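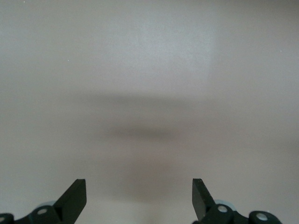
Schmieder objects that fan magazines were never read for the interview. In her view readers bought them for the portraits, and the text only had to fill the column beside the face. We take this objection seriously, and the present section tests it against the letters pages of two entertainment monthlies, Hindasby and Vestden.

4.2 Reader letters and the actor profile

The corpus for this part of the study consists of 1,812 printed letters that mention a performer by name. Letters that only request an address or a back issue were left out. Each letter was coded for whether it refers to a photograph, to something the performer said, to a role, or to more than one of these. Coding was done by both authors separately, and disagreements were settled by rereading the letter together.

Letters about new actors differ from letters about established ones. When a performer had appeared in a single supporting role, readers mostly wrote about the role and called the performer by the character's name. The profile piece changed this. In the issues after a profile, the real name begins to replace the character's name, often with the character's name kept in parentheses. Vestden readers made the change faster than Hindasby readers, perhaps because Vestden put the actor's name in the headline and Hindasby usually held it back until the second paragraph.

Quoted speech from the interview turns up in the letters more often than we expected. Readers repeat remarks on food, school, siblings and early jobs, sometimes word for word. They seldom repeat remarks on acting. One Hindasby reader, writing in April, gave a full account of an actor's summer at a bakery and did not mention the series he was being interviewed about. Letters of this kind are hard to square with the claim that the text went unread.

Schmieder's point holds better for the special issues. These carried longer picture sections and an interview of no more than 1,000 words, and the letters they drew are mainly about clothes, hair and poster size. Eichhorn made a similar observation about the Granine supplements, where the interview was dropped altogether after 8 issues without any complaint in the letters pages.

Two limits should be noted. Printed letters were chosen by editors, who had reason to prefer those that praised the magazine's own reporting. Unprinted letters survive only for Vestden, in the Nolte collection, and we were able to see 2 boxes of them. Their contents lean somewhat more toward photographs than the printed letters do, but the gap is small, and many of the sheets are undated.

Figure 3. Source: authors' files, accessed 2018-06-12.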